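Crack along a concrete residential road: seal it or leave it?

Posted by Plirnideck

Our residents' group looks after an unadopted road between boundary walls, with houses behind and a low kerb down both sides for much of its length. I have been asked to put together a maintenance list before January. The surface is pale concrete, generally smooth, with mottling and old wear.
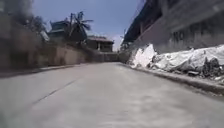
My main concern is a thin dark line that runs lengthways for a good part of the straight. I can't tell whether it is a crack or a joint that has lost its sealant. There is no step across it that I can feel with a straight edge. The width is 5 mm at the worst point. A contractor has quoted for breaking out and recasting 12 bays, which seems heavy-handed. The road carries residents' cars and a weekly refuse lorry.

Two things I would like to know. Is a lengthways line of this sort structural? And should the kerb be dealt with at the same time? The worst kerb joints are on the bend, on the side with the trees.

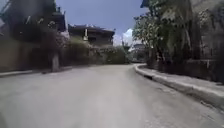

Njål Tangen
Accepted reply

Establish which it is first. A formed joint is straight, has a constant width and usually shows a groove with square shoulders once raked out. A crack wanders and the edges are ragged. Rake out a short length with a hooked scraper and look.

If it is a joint: clean to 20 mm depth, blow out the dust, insert backer rod, fill with a cold-applied polyurethane sealant to just below the surface. Do not overfill.

If it is a crack with no step and no rocking under the lorry, it is treated much the same way, after widening it slightly with a crack chaser to give the sealant two clean faces. Recasting is justified where slabs move or the edges have broken away. I sealed some 200 metres of similar road and it needed no further work for years.

Survey the whole length before you order anything. Pale concrete in strong sun hides fine cracks, so walk it early, at 7 am or so, when the light is low.

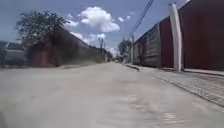
The straight, looking towards the far buildings.

Note the position of each defect by distance from a fixed point. I use a measuring wheel and chalk. Ask the contractor to price per metre of joint, with bay replacement as a separate item.

On the kerb: repoint open joints with a 3:1 sand and cement mix. Near trees, check first whether the kerb has lifted. If it has, pointing will fail and the kerb has to be rebedded.

Kjell Grønli

Agree with most of the above. Don't forget the back edge of the footway. Where a fence or wall meets the concrete there is often an unsealed gap, and water gets under the slab there as easily as through the middle. 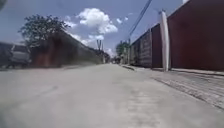 Fence posts need the same check. Press a screwdriver in around the base and if the concrete crumbles, cut it back and patch.

Dodov

We just poured tar in ours. Looks awful but still there.

Plirnideck

Thanks. Raked out a short length this morning and the shoulders are square, so it is a joint. Have asked for a per-metre price.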